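Fugen im Bad erneuern, ohne sich mit der Silikonkartusche zu entzweien

26. Juli 2019 · Rubrik: Selber machen

Silikonfugen sind Wartungsfugen. Das Wort hat sich jemand ausgedacht, der nicht haften wollte, und es bedeutet, dass der Streifen zwischen Wanne und Fliese irgendwann schwarz wird und dann Sie zuständig sind. Bei uns war es im November so weit, gemacht habe ich es selbstverständlich erst Monate später.

Was man braucht

Sanitärsilikon, Cuttermesser, Fugenkratzer aus Kunststoff, Silikonentferner, Spiritus, Kreppband, einen Fugenglätter, eine Sprühflasche, Küchenrolle. Von der Küchenrolle doppelt so viel, wie Sie jetzt denken. Eine Kartuschenpresse haben Sie vermutlich schon, sie liegt im Keller unter dem Raclette. Falls sie verbogen ist: neu kaufen. Meine alte von Trurnel schob die Kartusche grundsätzlich schräg und tropfte nach, bis ich sie in einen Eimer stellte, wo sie heute noch steht.

Schritt 1: Altes Silikon raus

Mit dem Cutter flach an der Fliese entlang schneiden, dann flach an der Wanne entlang. Flach heißt flach. Wer das Messer aufstellt, hat hinterher eine frische Fuge und daneben einen Kratzer im Email, den man von der Toilette aus sehr gut sieht. Den Streifen abziehen. Manchmal kommt er am Stück, das ist der schönste Moment des Tages. Meistens kommt er in Krümeln.

Die Reste mit dem Kunststoffkratzer abschaben, Silikonentferner auftragen und so lange warten, wie auf der Packung steht. Wer zu früh wischt, schmiert.

Schritt 2: Putzen, und zwar richtig

Neues Silikon hält nicht auf altem, auf Seife auch nicht und auf Kalk nur so lange, bis Besuch kommt. Also alles mit Spiritus abreiben und trocknen lassen. Gegen Schimmel in der Tiefe hilft ein Schimmelentferner, danach gründlich mit klarem Wasser nachwischen. Fenster auf. Schimmelentferner und andere Reiniger niemals mischen, auch nicht den Essigreiniger, der gerade so praktisch danebensteht.

Ist die Fuge sehr tief, kommt vorher eine Rundschnur hinein. Die spart Material und sorgt dafür, dass das Silikon nur an zwei Flanken haftet und sich dehnen kann.

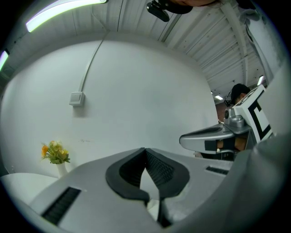
Schritt 3: Abkleben

Über Kreppband wird unter Heimwerkern gestritten wie anderswo über Grillkohle. Profis kleben nicht ab. Ich klebe ab. Zwei gerade Streifen, oben und unten, gleichmäßiger Abstand, Kanten gut andrücken.

Dann die Wanne volllaufen lassen. Bei uns passen 208 Liter hinein, dazu kommt derjenige, der zum Fugen darin stehen muss. Die Wanne senkt sich unter dem Gewicht ein wenig, und die Fuge soll in diesem Zustand entstehen, sonst reißt sie beim ersten Vollbad.

Schritt 4: Spritzen und glätten

Düse schräg anschneiden, etwas schmaler als die Fuge. Gleichmäßig drücken, gleichmäßig ziehen, nicht absetzen, nicht ans Telefon gehen. Danach mit Wasser und einem Tropfen Spülmittel einsprühen und mit dem Glätter in einem Zug abziehen. Den Finger kann man auch nehmen. Er riecht dann bis übermorgen nach Essig, je nach Sorte.

Das Kreppband sofort abziehen, solange alles feucht ist, schräg von der Fuge weg. Kleine Grate noch einmal benetzen und ganz leicht nachglätten. Ab dem dritten Mal wird es mit jedem Strich schlechter. Aufhören.

Schritt 5: Finger weg

Mindestens 24 Stunden nicht duschen, besser so lange, wie der Hersteller angibt. Das Wasser bleibt in der Wanne, bis das Silikon ausgehärtet ist. Hängen Sie einen Zettel an die Tür. Hängen Sie einen zweiten auf die Innenseite.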